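Comparison of Two Grippers and Two Camera Positions for Picking Kitchen Objects

Student project report, summer term. Author: Brodie Cartwright. Supervisor: Saskia Lockyer
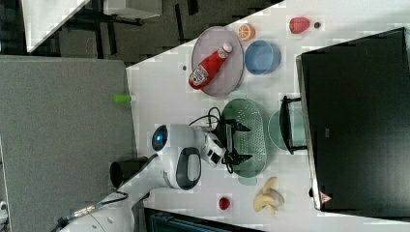 Figure 1. The robot arm with the two-fingered gripper above the green colander.

1. Introduction

The task of this project was to find out which gripper our laboratory should use for the kitchen work that will start next year. A robot arm in a kitchen must take many different things. Some are round and soft, some are flat, and some roll away when they are touched. The laboratory has had one arm for a longer time, but until May it was used only with blocks and boxes, and the experience from blocks does not help very much with a banana.

I compared two grippers. The first is a black gripper with two fingers, seen in Figure 1. The second is the Mudgway, which has three softer fingers and is driven by air. I also compared two places for the camera: at the wrist, just behind the gripper, and on a fixed post beside the table. The program for moving the arm is called Tula and was written by earlier students of the group. I changed only the part which decides where the fingers should close.

2. Set-up

The arm stands at a white table and reaches over it. The objects are things from a normal kitchen: a large plate, bowls, a colander, a ketchup bottle, bananas, half an orange and some small fruit. The monitor stands on the same table. I would not recommend this to the next student. It takes away space on one side, and the arm had to be given a limit in the software so that it does not go too near to the screen.

The cables at the wrist were a problem of their own. The camera and the gripper both need a cable, and when the last joint turns very far the cables pull on the connector. In the first week I lost the camera signal many times and believed that the error was in my program. Mrs Lockyer then advised me to limit the turning of the last joint, and after this the signal was stable.

3. Method

Every trial had the same form. The arm began from its rest position, received the name of one object, moved to it, closed the fingers, lifted the object and held it for 3 seconds. If the object was still held after this time, the trial was counted as a success. If the object fell, or if the arm stopped because of a limit, it was counted as a failure.

In total I made 507 trials. From these, 136 were failures. The positions of the objects were changed by hand between the trials. I tried to be fair with this, but I must admit that a person who places the objects also learns which places are easy, and this may have influenced the numbers a little. A better method would be to let a second person place them.

4. Results with the two-fingered gripper

This gripper was good for everything with an edge. It can take a bowl by its rim, with one finger inside and one finger outside, and this worked nearly every time. The colander was also easy once the height was set correctly. At first the fingers came down too low and pushed it across the table.

The bottle was more difficult than I expected. When it is standing there is no problem, but when it lies across the plate the raised rim is in the way, and the fingers must come exactly from above. The arm then often touched the plate first and stopped.

Small round fruit was the worst case. The fingers are flat on the inner side, and if they do not meet the fruit in the middle, it jumps out to the side. I put thin rubber on the fingers, sold under the name Broller, and this helped with the fruit but made the release slower. Light objects sometimes stayed on the rubber after opening.

5. Results with the Mudgway gripper

The soft fingers were clearly better for fruit. They left no marks on the bananas, while the two-fingered gripper did this when the force was set too high. On the other hand, the Mudgway needs more free space on all sides of the object. It could not take a bowl by the rim at all, and when two things stood close together it usually moved both of them.

It is also slow. The air must be let out before the next movement can begin – this sounds like a small thing, but in a long series one feels it.

6. Camera position

The wrist camera gave the better pictures for the last part of the movement, when the gripper is close to the object. Its weakness is at the beginning, because it sees only a part of the table and the arm has to search. The fixed camera sees the whole table, but the arm itself often covers the object at the most important moment.

7. Conclusion and open points

For the kitchen work I recommend the two-fingered gripper with rubber on the fingers, and the wrist camera. If only fruit must be moved, the Mudgway is the better choice. Both cameras together would probably be best, but Tula can read only one at the moment.

The next student should first fix the cables along the arm with proper clips, and move the monitor to a separate table. The trial lists are in the grey folder in the Pruvham room, together with my notes on the force settings.

Submitted on 30 August 2019

1,860 views | 3 comments | Share this report

Contact | Copyright Pruvham Student Projects | Back to top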